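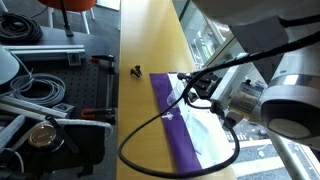
Home News Opinion Letters Events

Opinion | Work and Technology

Open days should show the slow part

I went to the open day at the Fallell lab in February expecting a show. I have been to enough trade halls to know how these things go. There is music, a robot waves, someone hands you a pen, and you go home with no better idea of what the machine can do than when you came in.

Fallell did it differently, and I think other places should copy them.

The lab has a room at street level, and visitors were let in 6 at a time. We stood on the carpet and watched a large white arm work over a long table. The job was handling small plastic parts and the clear bags they come in. That was all of it. Serena Rizzi, who runs the project, told us at the start that she would not stop to fix things up for us. If the arm missed, we would see it miss.

It missed a fair amount. I stayed for an hour and watched it go for the same kind of bag over and over. A clear bag is a hard thing for a machine. It shines, it wrinkles, and it changes shape when you touch it. A person picks one up without a thought. The arm would come down, close its fingers, lift, and come up with nothing. Then it would go back and try again. On some tries it got the bag and set it down a hand's width away, and the people next to me clapped, which seemed to embarrass the staff.

A man in my group asked Rizzi when it would be ready to replace packers. He works at the Mukudby warehouse out by the highway, so it was a fair question, and he did not ask it in a friendly way. She said she didn't know. She said the project, which they call Trident, had logged 1,521 tries at the bag job since it started, and that she would not put her own name on a date. He asked it again in other words and got the same answer.

I have thought about that exchange more than about anything the arm did. We hear two stories about automation in this town. One says the jobs will be gone soon and there is no use complaining. The other says the machines are toys and we can all relax. Both are easy to believe if your only contact with a robot is a short film with the dull parts taken out. Both are harder to believe after an hour next to a table.

I came away thinking the work is real and will keep going. The arm does not get bored, and the people setting it up are patient. I also came away thinking that anyone who plans a payroll around it this year is making a mistake. The council has been asked to back a sorting line at Mukudby with public money, and the four members who vote on it should spend an hour in that room first. So far three have said they are too busy.

There is a case against this kind of open day, and one of the staff made it to me at the door. People see a machine fail and decide it will always fail. Funders are people too. Fallell also shares its building with a firm called Kim, which sells packing equipment, and I gather Kim would have liked something smoother. I understand that. A business has to sell.

But a lab that wants a town to trust it has to let the town see what it sees. Rizzi's group put their ordinary work out where anyone could stand and look at it, cables and clamps and all. I would rather bring my questions to people who do that than to people who send me a film.

The next open day is planned for the fall. I would ask them for two things: a few chairs for older visitors, and more time for questions. The man from the warehouse was still asking his when our turn was up, and the next group was already coming in.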